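Broltard trail camera, two months in the yard

I bought the Broltard in October to find out what was walking through our side yard at night. We back onto a creek, and something had been digging along the fence line. My old Hundutix still worked but took blurry pictures of anything faster than a possum.

Setup was easy. It takes eight AA batteries and a memory card, which is not included. The strap is long enough for a big oak, though the buckle is stiff. I mounted it at knee height facing the gap under the fence and left it there for 18 nights before moving it.

The digger was a skunk. I also got two raccoons, a gray fox, and a great many pictures of the neighbor's cat. The fox came through on most nights, always from the creek side, and would stop and look at the camera before going on. I had no idea we had one.
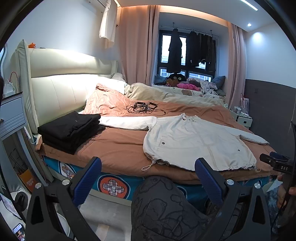
Night pictures are sharp out to the fence and get grainy past that. The box says the flash reaches 100 feet. In my yard I would call it good to 50. Daytime color is fine, a little green in the shade. Video has sound, and I could hear the raccoons arguing before they walked into view.

False triggers are the main problem. On the high setting, one windy night gave me 2,000 pictures of a fern. Medium fixed most of that, and it still caught the fox. Trim anything that moves in front of the lens.

The phone app is poor. It loses the connection if you stand more than a few steps away, and it sorts pictures by file name instead of time. I gave up and pull the card every few days.

Battery life has been good. I am on the second set, and the first lasted until the nights got cold. The latch on the case feels cheap but has kept the rain out so far.

Fiorella Cattaneo down the street has the Skornero, and her night pictures are better than mine. It also costs a lot more. For a backyard I would buy the Broltard again. For open woods I would look at something with a longer flash.

Four out of five.

Rostam Bagheri, December 2025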